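Ticket 263: right gripper stops short when closing on bolts
Status: open
Build: Illeck two-arm sorter, shared workshop

Jaw command goes to 100, reported position stalls at 21. Left arm closes normally with the same script. Cable reseated at the wrist, no change. Hex bolts used as test pieces.

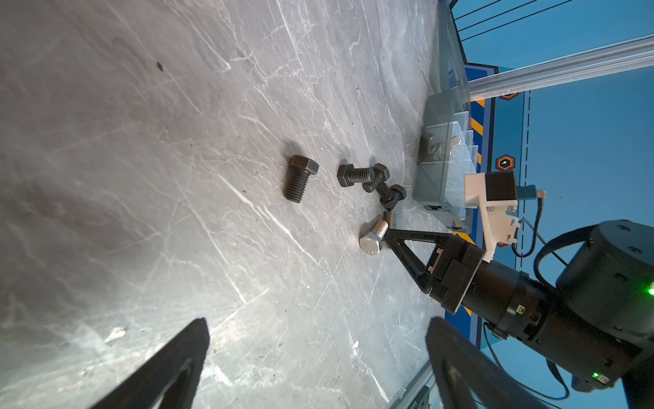
Does it stall with nothing between the jaws?
It stalls at the same position with or without a bolt, so grip force is ruled out.

Update, 16:00. Wiped both finger slides with Purell and let them dry. Stall moved by a couple of counts, then came back. Swapped the Clokgate driver settings over from the left arm and saved them. Reran with nuts and bolts, both arms powered, jaws opened first.

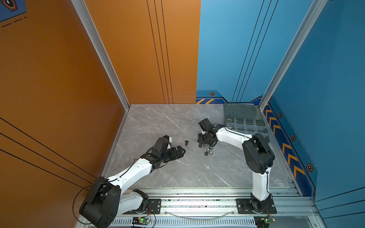 Opening is fine on both sides after the swap. Closing on the right now logs error 326 before the stall. Next step is to redo the zero offset with the fingers off. Leave the left arm settings alone until then.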